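Notes from the Parry Street Building, July

Quick one this month. The printer is down again and I have a stack of stuff to get through so bear with me.

Desks and wood care, the long-promised item

A lot of you have asked what to do with the wood tops now that the old blotters are gone. I said in spring I'd write it up and then didn't. So.

First thing, find out what finish you have. Most of the tops on the second floor are oiled. Most of the ones on the third are lacquered. If you came over from the Rurnbridge office and brought your own, could be anything. Drop of water in a back corner, wait 10 minutes. If it beads up and wipes off clean, lacquer or something like it. If it leaves a dark spot that fades later, oil. Don't do this in the middle where everyone will see it.

Oiled tops. Dry cloth every day or whenever you remember. Damp cloth once a week, wrung out hard, then dry right after. Twice a year they want more oil. We use the Zomness one, the can with the screw lid, in the supply closet next to the toner. Thin coat. Thinner than you think. Wipe with the grain, leave it 20 minutes, wipe off everything that hasn't soaked in. Leave the desk bare overnight. If it's tacky in the morning you used too much, go over it with a clean rag and a bit of elbow grease.

The rags!! Please read this part. Oily rags can heat up on their own and catch fire. Do not ball them up and throw them in the trash under your desk. Lay them flat outside on the rail until they are stiff and dry, or put them in the metal can with water in it, lid on. The can is by the back door. I found two in the kitchen bin last month and I was not happy.

Lacquered tops. Easier. Damp cloth, tiny bit of dish soap, dry it. No oil, it just sits on top and picks up dust. No furniture spray either, the silicone kind makes it a pain to refinish later. No kitchen scrub pads, not even the "soft" side.

Rings and marks. White ring means moisture in the finish, usually comes out. Hair dryer on low, keep it moving, stop when it fades. Black ring means water got into the wood itself and that's a sanding job, send me a note and I'll put it on the list. Ink, try rubbing alcohol on a cotton swab, but ONLY on the oiled ones, alcohol will eat some lacquers. Sticker goo, warm soapy water and patience.

Scratches along the grain mostly disappear with a bit of oil. Scratches across the grain don't. For those there are wax sticks in three browns in my top drawer. Try the lighter one first. You can always go darker, going back is a nuisance.

Sun. The window side fades or darkens depending on the wood, and if you leave a monitor base or a lamp in one spot all year you get a nice clear outline of it. Shift things around every couple months. Same goes for rubber feet, they can leave marks that don't come out, put felt under them. We have 593 felt pads left from the bulk order so please, take some. Take a lot.

Heat. Laptops are fine. Soup is not fine. Use a plate.

Dry air. Come winter the heat goes on and the tops shrink a little. A hairline gap at a joint in January that closes by May is normal, leave it alone. A crack that keeps growing is not, tell me. Don't fill anything in winter, the filler gets squeezed out when the wood swells back.

Oil on walls. Where a top runs right up to the wall, tape the paint before you oil. Painter's tape, the blue. Oil creeps up into paint and you get a yellowish line that bleeds through whatever you put over it. I know becuase I did it, in the small meeting room, and it took three coats of primer. Go easy at that edge with the cloth too, dust packs in there and an old toothbrush does a better job.

Cables. Anything rubbery left lying on a fresh-oiled top can stick. Lift them off, give it a full day, longer if it's humid. And wipe under them now and then, grit collects along a cable and when you tug it, scratch.

Money, briefly. The refinishing budget for the year is $3,053 and we have spent a chunk of it on the big table. There is enough left for 3 more desks. If yours is bad get your name in before the end of the month. Worst ones first, no trading favors. Drurnatus is doing the sanding again, they were good last time, a bit dusty. They'll need the desk completely clear, drawers too, and you'll be without it for four days.

If you want to do your own light sanding, ask me first. Start at 220 grit, by hand, with the grain, no power tools. Do not go at it with the 100 paper that's in the closet, that is for the loading dock benches and it will leave tracks you'll be looking at for years.

Think thats everything. Wood questions to the facilities inbox, not the group chat, I lose them in there.
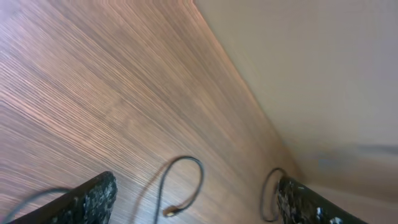

Kitchen stuff

Fridge gets emptied at 4 p.m. on the last working day of the month. Anything with no label goes. Dishwasher is fixed, mostly. Top rack sticks, push from the left.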